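Yu-na Wang spent 17 years as a heart surgeon before she stopped operating in January. She now runs a follow-up clinic at Enano, where most of her patients are people recovering from bypass or valve surgery.

"I thought I would miss the operating room more," she said. "I miss the team. I don't miss the phone at night."

The clinic saw 2538 patients in its first two years under her predecessor, Kyung-hwa Kwak, who set it up after noticing how many people came back with questions that had been answered at discharge.

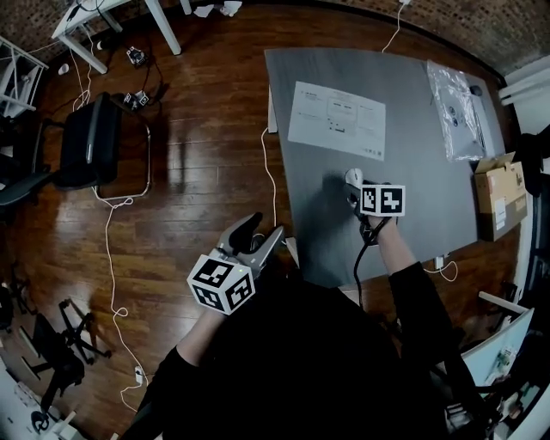
"They were told everything on the worst day to be told anything," Wang said. "They were tired and sore, and their family wanted to get to the car."

She asks each patient to bring every pill bottle in the house. Two bottles of the same drug under different names is a common find.

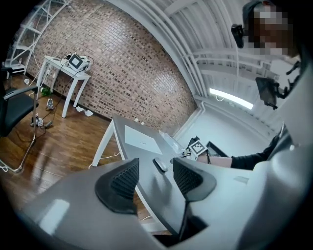 Page last changed: 11/4/21

Kwak still comes in to see a few of her old patients. She said the hardest part was getting hospitals to send their notes. "At the start I called each ward myself. Some of them got to know my voice."

Wang would like a second nurse and longer visits. I asked if she would go back to surgery.

"No. My hands are fine, but I've made up my mind."

The clinic takes referrals from family doctors and from the hospital.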